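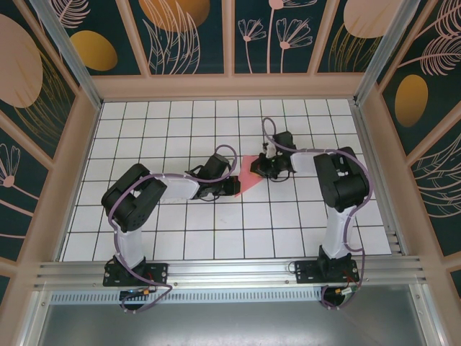 Filed under: Stories / Short fiction

The shift at Gorutgate began at two, and Anitha Nadar was usually there by half past one so that she could have the better stool. There were two stools. One had been raised too high by somebody in August and the lever had come off in their hand.

She signed the sheet, put her coat over the radiator and read what Mingxuan had left for her. He worked mornings and wrote his notes on the backs of delivery slips.

Pink triangle, left to right, handover in the middle. Need 35 good ones. Left wrist is slow again after a long rest so wake it up first. M.

She woke it up first. She sat down at the bench, took hold of the two small leader arms and moved the left one in a circle, and inside the enclosure the big left arm went round in a circle a moment later. The wrist lagged, caught up, and then was all right. The purple cable knocked against the forearm as it always did.

The job was simple to explain and she had explained it many times, mostly to her mother. She picked things up with the arms. The arms kept a record of how she had done it. When there were enough records, they went to Clenosbridge, where people she had never met gave them to a program, and the program tried to pick things up by itself. Her mother had asked whether it wouldn't be quicker to tell it how. Anitha said they had tried that for years before she was born.

"And when it can do it?" her mother said.

"Then we do a different shape."

The contract was for 4000 examples by the end of the season. They had done the square and the ring. The triangle was the worst so far. It lay so flat that the fingers had to come down at a slant and catch an edge, and if you came down too steeply it slid away across the tiles.

She pressed the pedal to start a recording. Left arm down, pinch, lift. Bring it to the middle. Right arm up to meet it, close, wait, let go with the left. Carry it over and set it down. Pedal. She marked it good and put the triangle back.

By three o'clock she had 15. She made tea.

Zamfira Crăciun came in while the kettle was going. Zamfira ran the floor, and had chosen the panels for the enclosure walls, the dark teal ones with the pink flowers and the feathery leaves. There had been an argument about them. The man from Tuominen who put the rail in had wanted plain grey. Zamfira said that the whole point was for the thing to work in a room where people lived, and people had wallpaper. She had found the pattern in a sale. After it went up everyone agreed that the afternoons passed more easily, including, in the end, the man from Tuominen.

"Clenosbridge have been on," Zamfira said. "They've been looking at the first lot of triangles."

"What's wrong with them?"

"They want to know who's A."

Anitha poured the water. Everyone on the sheet had a letter. She was A, Mingxuan was M, and Despina Dumitrescu, who did Saturdays, was D.

"I'm A," she said.

"I know you are. I told them I'd ask." Zamfira had a printed page with her and put it down by the tea things. "They trained it on everybody together and it does something odd. It gets the triangle to the middle, and then it stops. Both hands on the thing, and it waits. Then it carries on. They looked for where it got that from and it's you. Mingxuan doesn't do it. Despina doesn't do it. You do it every time."

"How long does it wait?"

Zamfira looked at the page. "500 milliseconds. Half a second."

"That's not long."

"No. They'd like it out, though. It adds up."

Anitha took her tea back to the bench and did the next one, and paid attention. Left arm down, pinch, lift, middle. Right arm up, close. And there it was. Both grippers had hold of the pink triangle and she was sitting perfectly still with a leader arm in each hand. She hadn't known. She let go with the left and finished it, and then she did another, and it was there again.

She marked them both good, then thought about it and went back and marked them doubtful.

She tried to leave it out. She closed the right and opened the left in the same movement, the way Mingxuan did it, and the triangle dropped and landed on a grid line. She marked it failed. She tried again and it held. The next one dropped. After that they mostly held, but she didn't like doing it. It felt like putting a plate on a shelf without looking at the shelf.

At half past four her wrists hurt and she stopped to rub them, and it was then that she remembered the shop.

Before Gorutgate she had worked for a framer in Rarnar called Tamara Ardeleanu. Tamara did pictures and certificates, and a good deal of glass. When a sheet of glass had to go from one bench to the other it took two people, one on each side. Tamara had a rule. The person taking it said nothing, the person giving it said nothing, but both of them held on until they were both sure. If you let go at once you would be told about it for the rest of the day. Anitha had been nineteen and had been told about it for several days running. After that she had held on. She had passed glass to Tamara for four years.

She hadn't thought about any of that for a long while. The shop had shut and was a place for phones now.

She did the rest of her 35 the quick way. It took until nearly seven, with the ones that dropped. She wrote a note for Mingxuan on the back of a delivery slip.

Wrist all right after warming. Trying handover without the wait, they don't want the wait. Nine dropped. How do you do it? A.

In the morning he had written underneath.

I look at the right hand only. Don't look at the left at all. M.

She tried that and it worked. By the end of the week she was dropping one in a shift, and then none. Zamfira sent the new lot off to Clenosbridge and they wrote back to say thank you, much cleaner.

On 2019-09-14 she swapped with Despina, who had a christening, and so she was the only one in when the new version arrived to be tried. It was the first she had seen of the triangle done by the program. Zamfira talked her through it on the phone. There was a file to load and a box to tick, and then she was to keep her hands off the leader arms and her foot by the stop.

She set the triangle down on the left side, ticked the box and stood by the stop.

The arms came up off their rest. The left went over and dithered above the tiles, then came down at a slant and got the edge. That was her slant, or it could have been anybody's. It lifted. It brought the triangle to the middle and the right arm came across to meet it, and closed, and the left opened, and it was done. The right arm set the triangle down a little crooked and both of them went back.

"Well?" said Zamfira.

"It did it."

"Do it ten times and write down what happens."

She did it ten times. It dropped the triangle on the second go and on the seventh, both times in the middle. She wrote that down.

"Eight's very good," Zamfira said. "They'll be pleased with eight."

"Have they still got the old one? The one that waited?"

"It'll be in the folder. Why?"

"I'd like to see it."

Zamfira said she could if she was quick, and that she was hanging up now because her dinner was on. Anitha found the older file in the folder and loaded it. She put the triangle back on its mark, ticked the box and stood where she had stood before.

The left arm picked it up and brought it to the middle. The right arm came to meet it and took hold. Then they both stopped, with the triangle between them. The purple cables swung a bit and hung still. She found that she was holding her breath, and then the left one let go.

She ran that ten times as well, and wrote the results on a separate sheet, with the date and the version at the top. It hadn't dropped any. She put both sheets in the tray for Zamfira, switched the arms off at the wall and went to get her coat from the radiator.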